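发件人:小满
收件人:动画史闲谈邮件列表
主题:Re: 《Wundcombe》到底有几个版本?还有 Stüber 的署名

素琴姐,还有列表里各位,晚上好!

这封信我写了两个晚上,第一晚写到一半把草稿弄丢了(邮箱又提示什么会话过期),所以下面有些地方可能会比第一稿简略,也可能更啰嗦,大家担待。先把素琴姐的原信引在这里,方便新来的朋友看前情:

> 韩素琴(Suqin Han)写道:
>
> 各位好,请教一个小问题。我在整理六十年代的线绘短片资料,碰到 Geraghty 工作室的《Wundcombe》,片长 6 分钟,片尾字卡写的年份是 1968。我手上有两份拷贝的转录,一份是当年 Vivano 发行的,一份是后来在 Drillodbridge 放映过的,两份的开头不一样。Vivano 版一上来就是邮差走过石桥,Drillodbridge 版在邮差之前多了一段空镜,雾从河面上升起来,没有人物,也没有音乐。
>
> 我想知道的是:
> 一,雾这一段是原来就有、被 Vivano 剪掉的,还是后来补进去的?
> 二,片尾没有 Lieselotte Stüber 的名字,但我见过不止一篇文章说这片子的主要动画是她画的。这个说法最早从哪儿来?
>
> 另外有没有人见过原画?哪怕是一张翻拍也好。我这边只有录像截图,线条糊成一团,看不出用的是铅笔还是蜡笔。
>
> 谢谢大家。不急,慢慢来。
>
> 素琴

> 一,雾这一段是原来就有、被 Vivano 剪掉的,还是后来补进去的?

我倾向于原来就有。理由不是特别硬,我一条一条说。

第一个理由是声音。Vivano 版开头那个邮差的脚步声进得特别突兀,第一声几乎是半个音,像是从中间切进来的。我以前一直以为是转录的毛病,后来把 Drillodbridge 版的声音抽出来对着听,发现雾那一段并不是完全没有声音,底下垫着一层非常轻的水声,到邮差出现的时候水声还在,脚步是叠在水声上慢慢近起来的。Vivano 版里水声没有了,脚步的头也没有了。要是后来补的雾,补的人得把水声跟后面的脚步重新混一遍,那个年代谁会为一段空镜费这个劲呢?当然,也有可能就是有人费了这个劲,我不敢拍胸脯。

第二个理由是画法。雾的那几层是用很软的东西在粗纹纸上横着擦出来的,每一层的纸纹都不一样,叠在一起的时候会有一点点闪。中段邮差在磨坊门口等人,背景里炊烟也是这么闪的。我把两段放慢了来回看,越看越觉得是同一只手。补拍的人能模仿造型,能模仿颜色,但是擦的力道和方向很难学得像。(我自己学过,学了一个夏天,擦出来的东西像抹布。)

第三个理由比较虚,就是节奏。整部片子其实是首尾对着的:最后邮差走了,信没有送出去,镜头停在河面上,很久。如果开头没有雾,结尾这个停就显得莫名其妙,好像片子忘了收。有了雾,结尾就是回到原处。我第一次看的是 Vivano 版,当时对结尾的印象是“导演没钱了”,哈哈,后来看到完整的才觉得自己冤枉了人家。

不过这里有个疑点我必须说,免得以后有人拿我这封信当定论来引。Drillodbridge 版雾那一段的底色,比后面偏绿。有可能是那一段的底片单独存放、褪色程度不同,也有可能是来自另一代拷贝。这个光看转录是看不出来的,得有人去看胶片本身,看接头在哪里,看片边的字。我没有这个条件,列表里有哪位常跑片库的,求求了!

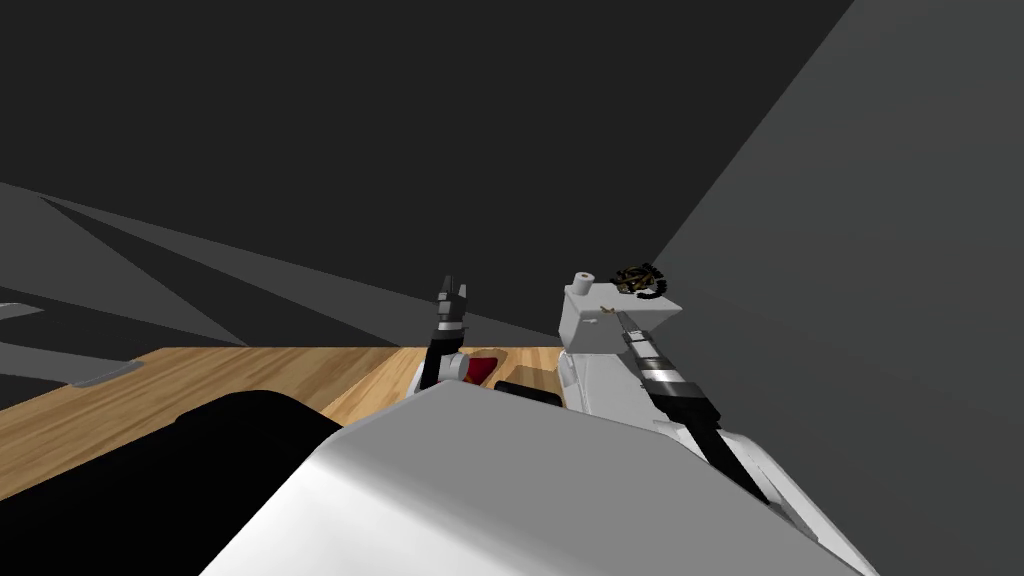 渲染图:木纹桌面、指尖朝上的黑色两指夹爪、一个红色小物件

> 二,片尾没有 Lieselotte Stüber 的名字,但我见过不止一篇文章说这片子的主要动画是她画的。

这个问题我比较有话讲,因为我为这个名字走过不少冤枉路。

我见到的最早的出处,是一本放映会的小册子,油印的,封底写着印数 200,我手里这本是从旧书摊淘来的,缺了两页,封面还给茶杯压出一个圈。里面有一段短短的介绍,说《Wundcombe》“由 Stüber 女士画成,Geraghty 工作室摄制”。注意它用的词是“画成”,没有说导演,也没有说编剧。后来的文章,凡是我能找到的,几乎都是从这一句生出来的,抄着抄着就变成了“Stüber 导演”,还有一篇更离谱,说她一个人包办了剧本、动画、摄影和配乐。配乐!那段手风琴要是她拉的我把小册子吃下去。

那么“画成”到底画了多少?我的看法是人物的主要动画确实是她的,背景不好说,中间画肯定还有别人。判断的依据主要是走路。

大家有空可以去看邮差过桥那一段(两个版本都有,不用纠结看哪个)。他的走路有一个特别怪的地方:重心落下去的那一下,帽子不是跟着头往下压,而是比头慢一拍,而且是往前滑一点,再被他自己用眉毛似的动作顶回去。从来没有手去扶。这个帽子的走法,跟 Stüber 后来画的那个卖鱼女人的头巾完全一个路数,头巾也是慢一拍,也是往前滑。我认识的画动画的朋友说这叫“拖”,谁都会拖,没什么稀奇。可是一般人拖是往后拖的呀!往前滑的我真的只在她那里见过。

反过来,片子中段孩子们追着邮差跑的那一段,我觉得不是她画的,或者至少不全是。孩子的腿画得很顺、很圆,弧线漂亮得像教科书,可是没有分量,脚跟踩下去地面好像是软的。Stüber 的人物哪怕一根线都歪了,站着也是沉甸甸的。所以我猜追跑是工作室里另外一个人接的活,可能是赶时间。这个人是谁,我一点头绪都没有,片尾字卡上只有工作室的名头和年份,一个个人的名字都没有署,所以与其说她被漏掉,不如说大家都没上字卡。这一点我觉得以后写文章的人应该说清楚,不然读者会以为别人都署了,单单欺负她一个。

顺便说说一拍几的问题,之前列表里有人(好像是春天的时候?)问过。我逐格数过开头的过桥,走路基本是一拍二,停下来张望的时候放到一拍三甚至更多,但是帽子滑的那一下是一拍一。就那一下!其他全省着来,唯独帽子舍得花张数。我数到那里的时候正在吃面,筷子都放下了。一个在这么小的地方肯花力气的画家,我是很难不喜欢的。
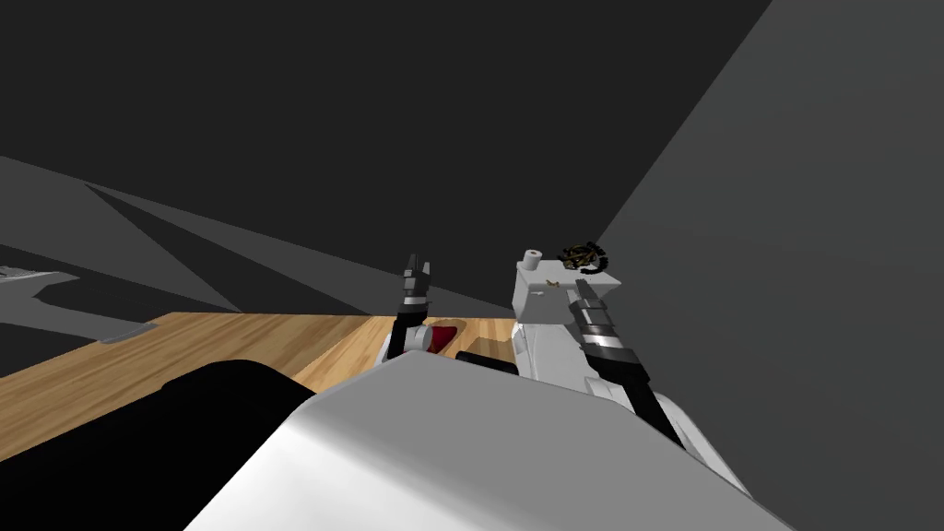
再说追跑那一段,从头到尾老老实实一拍二,没有任何变化,这也是我觉得换了人的一个旁证。当然一拍二跑起来也好看,我没有贬低的意思,只是习惯不一样。

> 另外有没有人见过原画?哪怕是一张翻拍也好。

见过!这是我最想跟你说的,憋到现在才说。

前年七月我去看过一批原画,一共 48 张,收在一个旧的图纸夹里,主人不愿意我在列表上说是谁、在哪里,我答应了,请大家也别来问我,问了我也不说。能讲的我都讲:

纸是很薄的那种,边上打了孔,孔有的已经撕豁了,有几张用胶条补过,胶条发黄,揭不得。线是铅笔,打稿用的是一种偏紫的红色铅笔,定稿再用黑的压上去,压得很重,翻到背面用手指能摸到凸起来的线。所以素琴姐你问铅笔还是蜡笔,人物的线我可以很肯定地说是铅笔。你在截图里看着像蜡笔,我想是因为片子里的线并不是原画直接拍的,中间描过一道,描线用的东西比较粗。描线的那一层我没有见到,不知道还在不在。

四十来张里头,过桥的最多,可惜不连号,中间缺得厉害,没办法凑出完整的一步。帽子往前滑的那几张倒是都在,挨着的,我一张一张翻过去,手里那个感觉我到现在还记得。边上有她写的小字,大部分是张号和摄影的提示,也有一句“再慢一点”,底下划了两道。还有一张角落里画了一条很小的鱼,跟片子没关系,大概是等人的时候画着玩的。

雾的那一段,一张都没有。这也正常,擦出来的背景层一般不跟人物的原画放在一起,所以既不能证明原来有,也不能证明原来没有。我当时还特意把图纸夹的隔层都翻了一遍,翻出来一张火车票的票根和一片压干的叶子。

翻拍我是有几张的,手机拍的,不太清楚,窗户的光斜着进来,反光很重。主人同意我给做研究的人看,不同意公开放。素琴姐如果需要,你私下写信给我,我问过主人之后单独发给你,麻烦不要转。其他朋友如果真的在做这个题目,也可以写信来说说做的是什么,我再去问。

另外回一下列表里上周有位朋友顺口提的那个说法,说《Wundcombe》是根据一首民谣改的,邮差其实是来送死讯的,所以结尾信没有送出去。这个解释很动人,我也很愿意信,可是那首民谣我找了很久没找到文本,提到它的文章都只说“当地流传”,不给词,也不给谱。小册子里压根没有提民谣的事。我不是说一定没有,说不定哪天真冒出来一份歌本,我第一个高兴。只是现在写文章的话,我会在旁边打个问号。而且片子里那封信从头到尾没有拍过正面,收信人是谁、写的什么,观众一个字也看不到,我自己看的时候总觉得信里写的是一件很平常的事,比如借了锅没还之类的。

还有译名。列表上《Wundcombe》有三四种译法,什么“伤谷”“温德谷”“温德科姆”,我搜旧信的时候搜得头都大了。它在片子里就是一个村子的名字,路牌上写着,我觉得音译比较稳妥,“伤谷”虽然好听,但是把德文和英文硬拼在一块儿讲意思,总归有点勉强。我这封信里干脆写原文,偷个懒。素琴姐你的文章里打算怎么写?你定了我就跟着你写,省得将来又多一种。

对了,关于 Vivano 为什么要剪雾,我想到一个很俗气的可能,就是排片。当年这类短片常常是跟别的片子拼成一卷放的,一卷的长度有限,前面一段没有人、没有音乐的河面,换了哪个拼片的人大概都会先拿它下手。你那两份转录能不能麻烦你量一下各自的实际长度,从第一格画面到最后一格画面,字卡也算进去?你信里写的 6 分钟,不知道说的是哪一份。如果 Vivano 版加上雾刚好等于 Drillodbridge 版,那事情就简单了;如果对不上,说明别处还有出入,我怀疑磨坊门口等人那一段也被掐掉过几秒,因为 Vivano 版里那只猫跳上窗台的动作好像少了起跳。这个你方便的时候帮我看一眼猫!我手头的 Vivano 版是翻录的翻录,跳格跳得我不敢下结论。

我这边接下来打算做两件事,一是把小册子那一段原文完整敲出来发到列表上(缺的那两页没办法,谁有这本册子的,哪怕品相再差,也请吱一声),二是把过桥那一段的逐格记录整理成一张表,现在还是写在练习本上的,字只有我自己认得。表做好了我贴在列表的文件区,大家挑错。数格子这种事一个人数很容易数花眼,要是有谁愿意独立再数一遍,跟我的对一对,那就太好了。

啊,还有,上次借我那盘录像带的朋友,带子我已经寄回去了,盒子裂了一道口子,是寄来的时候就有的还是我弄的我也说不清,我给你换了个新盒子,旧盒子也一起放在包裹里。收到了给我回个话。

小满

又及:刚才发信之前又看了一遍结尾,邮差走出画面以后,桥洞底下的水有一格是亮的,只有一格,两个版本都有。是漏光还是故意的?我看了七八遍,没主意。有空的帮我瞧瞧。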